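Bimside, July – Dendent, the household storage company, today announced the opening of its sorting room for bathroom and personal care items. The room will prepare sets for 1,026 households enrolled in the Stakar home supply program. 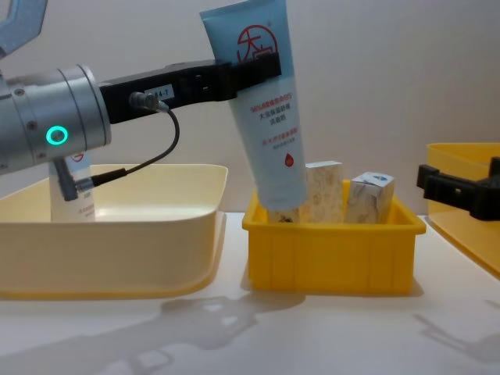

Each set begins at a plain sorting table, where toiletries are grouped by type before packing. Tubes are kept apart from larger containers and placed with the cap end down, as with the light-blue facial cleanser at the small yellow bin, which also holds boxes. Shallow, pale trays with rounded corners take items that are still to be assigned.

"People want to find the soap without emptying a whole cabinet," said Hüsnü Demirtaş, director of home programs at Dendent. "We settled on a few simple containers and a fixed place for each."

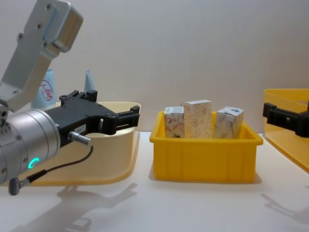
Color is the main guide in the Dendent system. The bright yellow crate has ribbed sides and a lip around the top, and is easily told from the cream bin with its smooth corners. Labels will be added in the fall.

Deliveries to the first 40 households begin at the end of the month – the remaining sets will follow through Collet, the program's delivery partner.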